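How many demos before I stop gathering and start training?

Posted by Martim Paiva

Hi all, first time asking on Lorninlow so be gentle! I'm putting together teleoperated examples for a two-arm table-setting policy, tray and plate and bowl and so on, on a brown paper table with a blue tape grid. We've got 476 good episodes so far and my boss would like 600 by the end of June. Three views of the table: 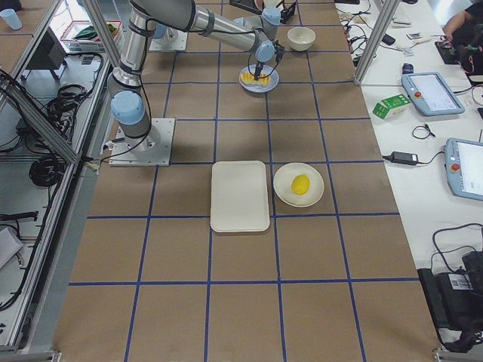
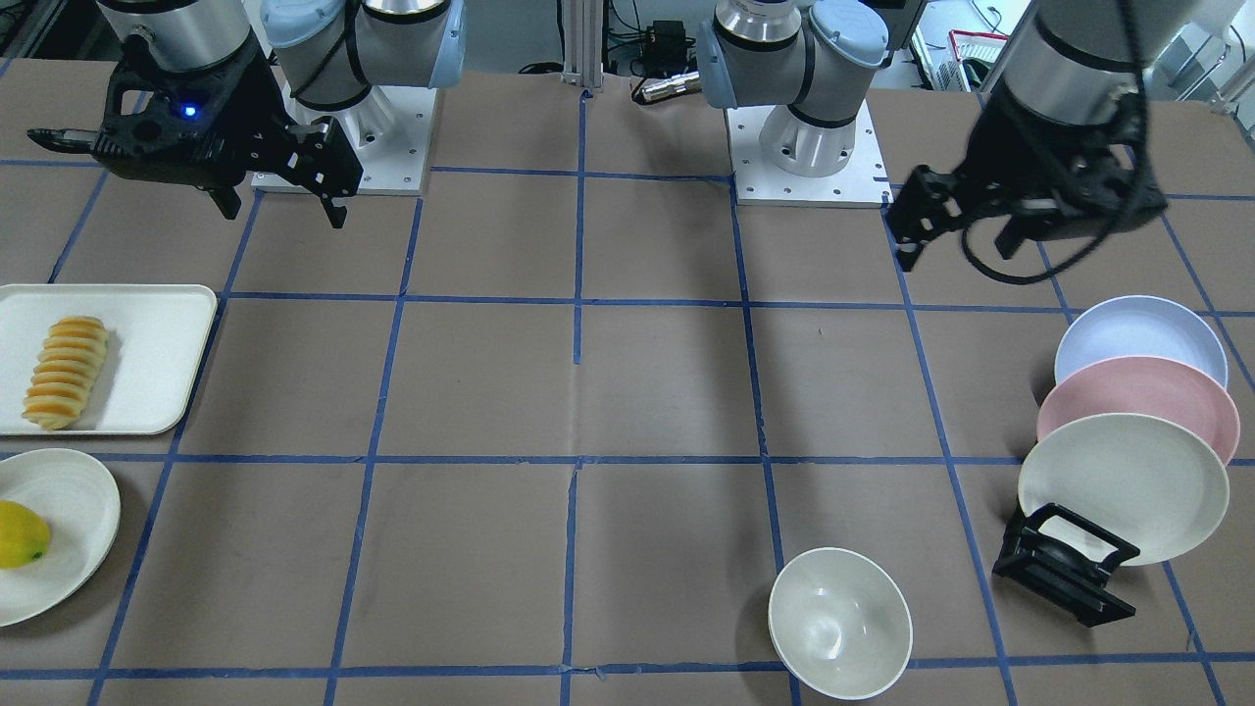
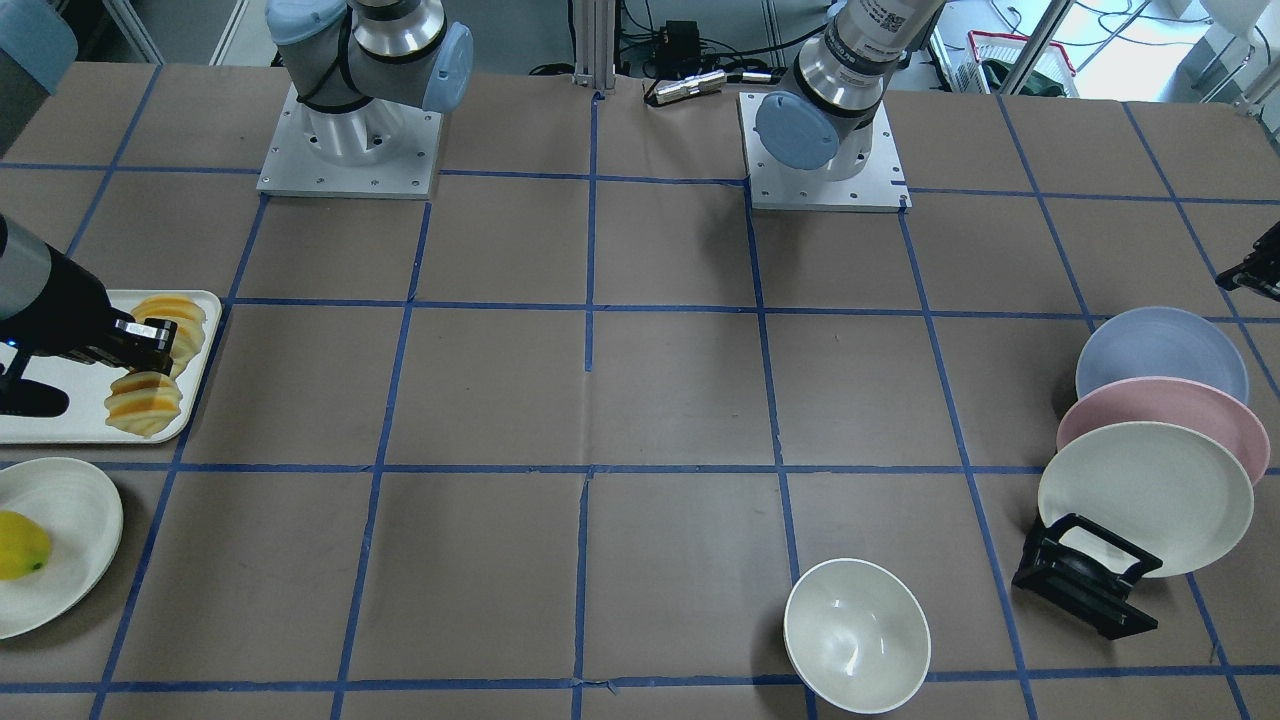

Should I vary the starting positions from the very first episodes, or get a clean fixed set done and then add variety?

Darcy Gilchrist
Vary them from day one, I'd say. I did a fixed set first on my last job and the policy just learned to go to one spot, lemon or no lemon, and we ended up binning loads of it. Pick a square at random before each episode, write it down, and keep the moves small enough that your operators don't get fed up. I also hold back 27 layouts for testing and never record on those.

Raelene Faulkner
what Darcy said. also check your timestamps

Murray Sheehan
We went up to 3856 episodes on ours and I'm not sure the last thousand did much. Train on what you have now, see where it fumbles, then record more of exactly that. Keep the episodes where the operator misses and recovers too (tag them though!!)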